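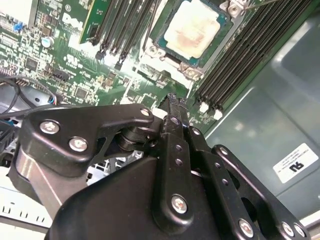 Home | Projects | Reports | Archive | Contact

Water loss from small farm dams at Killthorpe: a comparison of three cover treatments

Student project report, second-year land and water program

1. Background

Small farm dams in the Killthorpe district lose a large share of their stored water to evaporation over summer. Most are shallow, with a high ratio of surface area to volume, and few have any shade on the western side. Covering the surface is a known way to cut the loss, but full covers are costly and many landholders will not pay for one on a stock dam.

The aim of this project was to compare three low-cost treatments under the same weather: shade cloth stretched on a floating frame, floating plastic discs, and a row of brush panels set on the bank as a windbreak. An untreated control was run beside them.

2. Site and equipment

The trial was set up on a level paddock next to the Jerkadau channel. The soil is a grey clay that cracks when dry. There are no trees close enough to shade the plots at any time of day.

Each treatment was applied to a round stock tank with a capacity of 2,000 litres. The tanks were sunk to half their depth so that the sidewalls would not heat more than the banks of a real dam. All were filled from the channel on the same morning and left to settle before the first reading.

Water level was read with a hook gauge in a stilling well fixed to the inside wall. Rain was measured at a gauge on the fence line. Water temperature was logged at 30 minute intervals with a Golestani probe hung just under the surface. The logger files were checked for gaps before use.
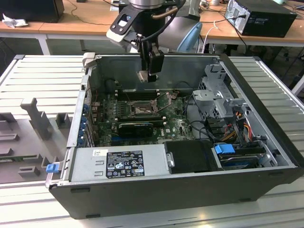

Page last changed: Aug 23, 2023

3. Method

Daily loss was taken as the fall in level plus any rain since the last reading. Readings were made before 9 am to limit the effect of wind on the water surface. Days with heavy rain were left out, as splash from the rim could not be measured. Tanks were topped up when the level fell below a mark on the wall, and the reading for that day was also left out.

Disc cover was estimated from the number of discs and the area of each, less the gaps at the wall. It was not corrected for drift. The shade cloth was a single layer of the Darkent knitted product, bought as an offcut and cut to fit the frame with a small gap all round for the gauge.

After exclusions, 219 tank readings were kept for analysis. Means were compared by treatment, and then again for windy and calm days separately.

4. Results

Shade cloth gave the lowest loss of the three treatments on nearly all days. The discs came second. The difference between the two was smaller on calm days and grew with wind speed, when the discs bunched against the downwind wall and left open water behind them.

The windbreak had little effect on calm days. On windy days it lowered the loss compared with the control, but only when the wind came from the side with the panels. In March the wind turned more often to the south and the benefit was lost.

Surface temperature under the cloth was lower than in the control by mid-afternoon and slightly higher before dawn. Algae grew on the walls of the control tank and the windbreak tank. The growth was brushed off below the gauge but not elsewhere.

5. Sources of error

The tanks are much smaller than a dam, so edge effects are larger than they would be in the field. Fetch is short and no real waves form. Warm air moving in from the dry paddock also raises the loss from a small tank, and the figures should not be scaled up without a correction factor.

Birds drank from the tanks at times. The amount was not measured. One stilling well leaked at the bracket early in the trial and was resealed; the readings for those 2 days were dropped.

6. Further work

A trial on a working dam would need a seepage estimate, which could be made from overnight level changes in still weather. The cloth frame would also need to be tested for anchoring and for stock access. Cost per litre saved was not worked out here, as the offcut price is not typical of what a landholder would pay.

Shares: 2 | Comments: 0

Contact the program office | Copyright, all rights reserved | Back to top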